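Okbridge Support Desk
Ticket 3015
Product: Grasen fit and assembly set
Site: Fonseca training room
Subject: Brown upright will not go down into the slot in the purple base
Opened: June 19, 2022
Status: Closed
Priority: Normal

Customer report

We have one Grasen set on the bench and a second one still in its box. On the bench set the brown upright goes between the two green uprights with no trouble. Then it reaches the slot in the purple base and stops. If you push, it goes in a little and sticks. If you pull it back up, the green part lifts with it. It worked in May. Order number is 2829 if you need it.

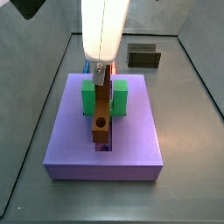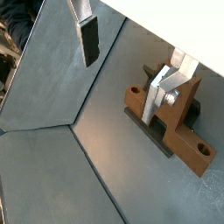 First, the brown upright over the slot in the purple base. Second, the brown T piece on the table.

The T piece is a separate question. We would like to know if it belongs to the same batch, and if it can have the same fault. It has a hole toward each end of the long bar. It goes onto its own pins and so far it has been fine.

Please do not tell us to file the upright. We filed one on the old set and it was loose from then on.

Support, reply 1

Thank you for the report. Please do not file anything.

There are three places where this can bind: the gap between the green uprights, the slot in the base, and the bottom end of the brown upright. We need to know which one it is before we send a part. Please try the following in this order and write back what you find.

1. Take the green part off the purple base. Try the brown upright in the slot by itself, holding it straight.
2. Turn the brown upright half a turn, so the face that was toward you is away from you, and try again.
3. With the base still bare, look down into the slot with a flashlight. Check the corners for dust or label adhesive.
4. Put the brown upright between the green uprights with nothing under them. It should slide under its own weight.

On the T piece: the brown parts in a set are packed together but they do not always come from the same batch. There is a batch number in the parts list that came in the lid of the box.

Customer, reply

Results:

1. Base alone, brown upright alone: sticks in the same place.
2. Turned around: goes in farther, still sticks. You can feel it catch on one side only.
3. There was a crumb of something in the back left corner. Got it out with a toothpick. No change to the fit.
4. Slides through the green part fine, both ways around.

The parts list says batch 347 for the brown upright. The line for the T piece has been left blank. The purple base is 23 and the green part does not have a number that we can find.

Support, reply 2

That helps. Test 4 clears the green part. Test 2 says the problem is on one side of either the slot or the upright, and swapping parts with your second set should tell us which. Please open the second set and try:

5. Brown upright from the new set in the base from the bench set.
6. Brown upright from the bench set in the base from the new set.

Put a piece of tape on the bench parts first so the two sets do not get mixed. They look the same once they are out of the box.

If either one sticks, stop there. Pulling it out at an angle can round over the edge of the slot and then the test does not mean much.

Customer, reply

5. New upright, bench base: sticks. Same place, same feel.
6. Bench upright, new base: drops straight in. Comes out clean.

So it is the base. We also tried the new upright in the new base and that is fine too.

One more thing, in case it matters. The bench base was at the end of the table by the window for a few weeks. We moved it when we changed the room around. The table gets full sun there in the afternoon.

Support, reply 3

It may matter. Please set the purple base on the flattest surface you have, with nothing on it, and press down on each corner in turn. Tell us if it rocks. Then lay a steel ruler on edge across the top, once along the length and once across the slot, and look for light under it.

Customer, reply

It rocks a little, front right to back left. Ruler along the length: light under the middle. Ruler across the slot: cannot see any.

We do not have a feeler gauge here. One sheet of printer paper goes under the ruler in the middle and two sheets do not.

Support, internal note

Base has a slight bow along its length, which pinches the slot on one side. Matches the one-sided catch in test 2. Same complaint came in from Ostevis earlier in the year and a replacement base fixed it. Uprights are good on both sets. Do not replace the green part. Customer will not file and we should not ask.

Support, reply 4

The base has bowed and the slot has closed up slightly on one side. Your brown upright and your green part are both good and you can keep using them. We are sending one purple base under order 2829, no charge. You do not need to send the old one back.

Until it arrives, use the base from the second set. Please keep the new base away from the window — a shelf in the same room is fine.

The T piece does not go in that slot, so the fault in the base does not affect it. The blank line on the parts list is our mistake. If it goes onto its pins without force, leave it as it is. If you see it start to bind, try it on the pins one hole at a time and tell us which end is tight.

Customer, reply

Base arrived. Upright goes in and out with no sticking, green part stays put. Tried it with both uprights. Ruler shows no light either way.

Tried the T piece one hole at a time while we were at it. Both ends fine.

We kept the old base. It is marked on the underside so it does not get back into the set. Is there any chance of getting the number for the green part? We are making up our own list for the storage cabinet and it is the only gap left, apart from the T piece.

Support, reply 5

The green part has never carried a batch number. You can list it by color and set name. A corrected parts list with the T piece filled in is going out by mail to the training room.

Closing this ticket. If the fit changes again, reply here and it will reopen under the same number.

Resolution: Part replaced (purple base, qty 1)
Cause: Base bowed, slot closed up on one side
Parts list correction: Sent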